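Kokwood Residents' Newsletter
Posted in: House & Home, Odds and Ends
April 22, 2025
By Heike Thiele

In praise of the bag with the green strip

I own a filing cabinet. It is grey, it has four drawers, and it came from my late uncle with a key that fits nothing. For years I believed that owning it made me a tidy person, much as owning a rowing machine makes other people fit. The papers themselves lived on the stairs.

Regular readers will remember that in the winter issue I asked how other households on the estate deal with paper. I had in mind the kind of paper you can't throw out and don't want to look at: guarantees, boiler letters, the instructions for a bread maker that went to the tip in a previous government. I had eleven replies, several of them quite sharp. One household keeps everything in a suitcase. Another keeps nothing, and was very smug about it until the parking permits came round for renewal.

The most useful answer came from Lenka Charvát at number 28, who uses clear zip bags. They're flat plastic ones, big enough for a sheet of letter paper with a bit of room to spare, and they close with a zip along one edge. She puts one subject in each bag and stands the bags upright in a wine crate. I went round to see the crate. I left with a slice of poppy seed cake and the uneasy sense of having met somebody who knows where her passport is.

So I bought a packet. Heitmann on the corner sells them, on the shelf between the freezer labels and the birthday candles, and you have a choice of zip colours. Green was the only one in stock, so it wasn't much of a choice. Mine is a good loud green, and I have come round to it. You can find a green line under a heap of newspapers. You can find it under a cat.

The method, for what it's worth, is as follows. Clear a table. I mean properly clear it, fruit bowl and all, or you will end up filing a banana. Lay the bag flat. Fold whatever is going in so that it's a little smaller than the bag, slide it all the way to the bottom, press the air out with your forearm, and close the zip from one end to the other. Then pick it up and discover that you've left the corner of something sticking out. Open it and start again.

Clear plastic, green zip, a pale table and a fair amount of glare:

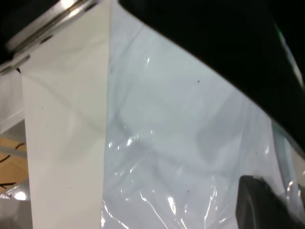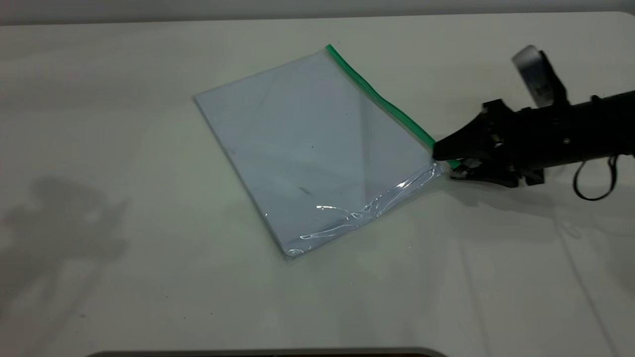
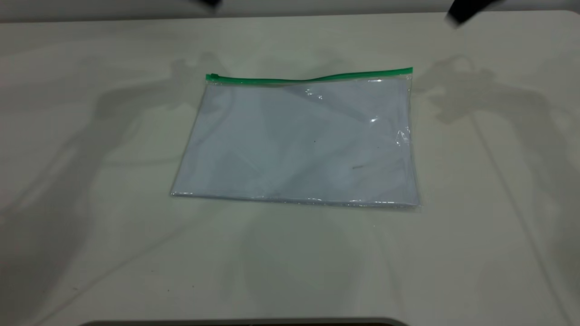
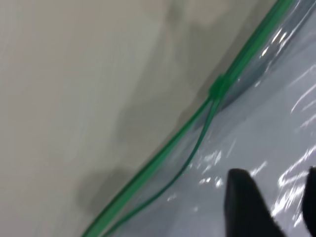 Malte Meinecke thinks the whole business is a waste of plastic and that a cardboard folder has done the job since his grandmother's day. He told me so outside the bakery, and again by post. A folder breathes, he says, and a folder can be written on, and when a folder is finished it goes on the compost, where it is of some use to the worms. He would also like it known that he has kept his water bills in the same folder since he moved in and has never once lost one.

I can't fault him on the worms. I would only say that I have seen what happens to a cardboard folder in our cellar, and it was breathing far too well. Some of what came out of it had to be peeled. The bags can be used again for years if you don't yank at the zip, and when the boiler goes (it will go, it has been clearing its throat since Christmas) I can read the engineer's number through the front without opening anything.

A few things I have learned since, mostly by doing the opposite first.

Don't overfill. A bag that won't lie flat won't stand up either, and a whole crate of them leans over slowly in the night.

Thin film creases as soon as you look at it. You can smooth it with your hand and feel you've achieved something, and it will crease again while you're putting the kettle on. I have stopped minding. Lenka irons nothing and minds nothing, and I'm trying to learn from her.

Put a slip of paper in first, facing outwards, with the subject on it in large letters. I began with very precise headings, such as "Dishwasher, second, correspondence". I now have one that says "Dishwasher" and one that says "Don't know". The second is filling up faster.

Linen works too. Pillowcases, the good napkins, the baby clothes you're keeping for a baby who is now at college. Fold them flat, and be sure they are quite dry before you close the zip. I speak from experience, and so does a tablecloth.

Finally, decide what you will do with the crate before you fill it. Mine is on the stairs. It sits exactly where the papers used to be, and I fell over it on Sunday with the same foot. My household has pointed out that this isn't progress in the strict sense. I have pointed out that when I fell, nothing spilled.

If you'd like to try it, I have four bags left from the packet, free to anyone who collects. There is also a swap table in the Pomholm hall in May, where you may bring any storage you've bought and been defeated by. I shall be bringing a filing cabinet. The key is included.

Comments

Eckhard Nolte
We've done this with seed packets for years. One bag for each month, hung on nails in the shed. The mice can't read, but they did get into June.

Arne Rathjen
Is the slip of paper meant to go in front of the papers or behind? My wife and I have different views and have stopped discussing it at meals.

Heike Thiele
In front, Arne. Please don't tell her I said so.

Lenka Charvát
It isn't a wine crate, it's an apple crate. Otherwise correct. You left your scarf here.

Malte Meinecke
I notice you didn't print the second page of my letter.

Heike Thiele
It's quite safe, Malte. It's in "Don't know".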